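Home Stories Poems About Contact
Search this site
Filed under: Short fiction, Trains

The Last Stop Before Modcombe

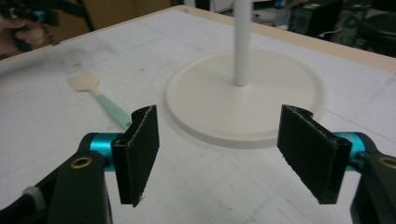
The train to Modcombe stopped at six minutes past four, in the middle of the fields, and the lights went out.

I had a letter in my coat. It was from my sister, the first one in three years, and I had promised myself to open it only after Kiltwood station. Kiltwood was already behind us. Still I did not open it.

The old woman across from me was peeling an orange. "You are holding your pocket," she said. "Is it money?"

"A letter."

"Then it is worse." She gave me half of the orange and looked out at the rain. "I kept one for a whole winter, in the flour tin. When I read it, he had already married."

I wanted to ask her who he was, but the lights came back and the train began to move, very slowly, like a person who gets up from a sickbed. She fell asleep before the bridge.

I tore the envelope with my thumb. My hands smelled of orange. The letter had only one line - "Come on Monday, the door sticks, push hard."

It was Monday.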